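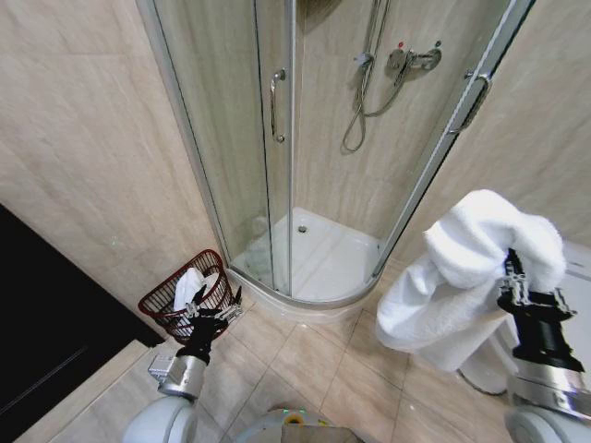 3.2 Gathering the towel examples

Figure 4. A bathroom episode from the Merketau set: the right gripper has the towel, the left is at the laundry basket.

We collected 649 episodes with the Stunine two-arm platform, of which 66 were thrown out. Operators were told to behave naturally, an instruction that produced the least natural laundry handling we have ever watched. After 20 trial runs we dropped it and asked only that the towel end up in the basket.

Bathrooms were chosen for being awkward. Clear glass and glossy tile (Figure 4) give the depth estimate plenty to be wrong about, and a thick towel bunches differently on every grasp - a nuisance to model, though we had asked for variety. Each episode was capped at 200 seconds. Labels were added in Flarnumard, following the Renaud scheme, by people who now hold firm views on what counts as "in".

Filed under: Robot learning > Data > Household tasks

Comments (2)

gripfail: Were the 66 rejects released too? I'd train on those.

tilegrout: Same cap for the kitchen episodes?

Contact | Copyright Merketau project | Back to top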